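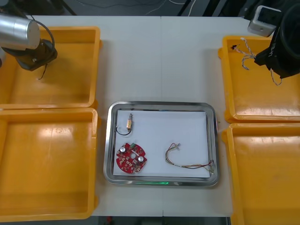
Page last changed: Friday, February 28, 2020

Kiseo Parts Recovery – progress report to the Rakenier Fund

Work in this period went into the sorting bench and the parts that pass over it. The bench is now laid out with four shallow orange-yellow trays, two on each side, and a steel tray lined with white paper in the middle. Parts go on the paper first and are moved to the side trays once they have been identified.

We received 3,234 parts from the Vendow depot and have sorted 785 of them. The target in the grant agreement is 4,000, and we expect the remaining deliveries in April.

Most of the stock falls into three groups, and one piece of each is on the paper: a small part with a metal plunger and a black wire, a round red circuit board with two silver capacitors, and a harness of red, yellow, green and black wires with a small white connector. The boards take the longest. Each one is checked for cracked joints and swollen capacitors before it gets a tray. Harnesses are quicker to check but tangle in storage, and we now tie them before boxing.

So far 227 parts have been set aside as not worth keeping. They are stored separately until Leclerc collects them for recycling.

Spending is within budget except for tray liners – we changed to heavier paper in the second month. We ask that the difference be moved from the transport line, where one delivery was canceled. Labels for the storage boxes are still on order.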